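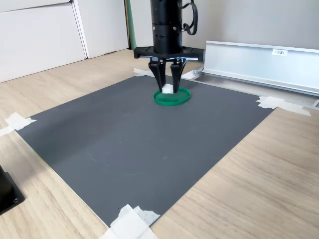
A small white block held above a green lid.

How to ask a newspaper for a correction

Wednesday, January 9, 2019

Our residents' group in Gremow has written to the press many times, and in November we got our first printed correction, from the Dunlow paper. I put down the steps we followed, so that other groups can use them.

1. Keep the article. Save the web page as a file and cut out the printed version too, if there is one. The online text can change quietly during the day. Write the page number and the headline on your copy.

2. Mark only the facts. Take a pencil and underline each sentence which is wrong as a matter of fact. An unfair tone is a different matter and belongs in a letter for the readers' page. In our article we underlined 16 sentences, but when we were strict with ourselves only two remained.

3. Find your proof. For every underlined sentence you need a paper which a stranger can check. We used the minutes of the public meeting on the Grondodik road. The article gave the number of objections wrongly, and the minutes say 408.

4. Look for the right address. Many papers have a separate address for complaints, usually at the bottom of the website or near the letters page. If you find none, write to the editor and put the word "Correction" in the subject line.

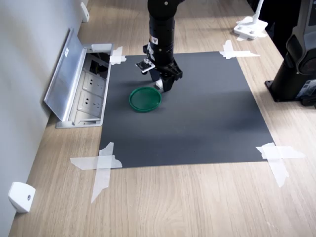

Green lid, with the gripper over it.

5. Write short. Begin with the headline, the date and the page. Then quote the wrong sentence, give the right fact and name your proof. At the end, propose the wording that you would like to see printed. Our whole letter had 2 paragraphs.

6. Sign it properly. Give a full name, a postal address and a telephone number. If you write for a group, say who agreed to the letter.

7. Wait, then remind them. We waited nearly two weeks before we sent a polite reminder with the first letter attached. Do not write every day.

If the paper refuses, ask for the reason in writing and look whether it belongs to a press complaints body. These bodies have time limits, so read their rules early.

A Slovak version of this page, with a sample letter, is kept in the Lukáč reading room. You can copy it there during opening hours.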